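Wrist cam checklist before recording, what's yours?

stivlow_dan
14th September
We skip any session where the pads aren't visible in the wrist view. Too strict?

udum
Not strict enough – I'd add "fingers open at start." I binned 21 episodes in June over that.

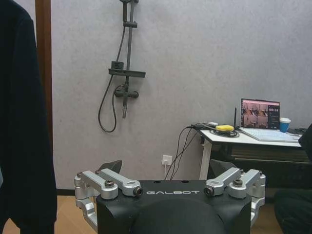 Wrist view, gripper open, both pads showing

bukley
Pads are fine, but I'd fail it on cables over the desk edge. Our rule is nothing hanging within reach of the arm.

udum
Eh, that's a room rule. Different sheet!

bukley
Same arm snags them, so I keep one sheet.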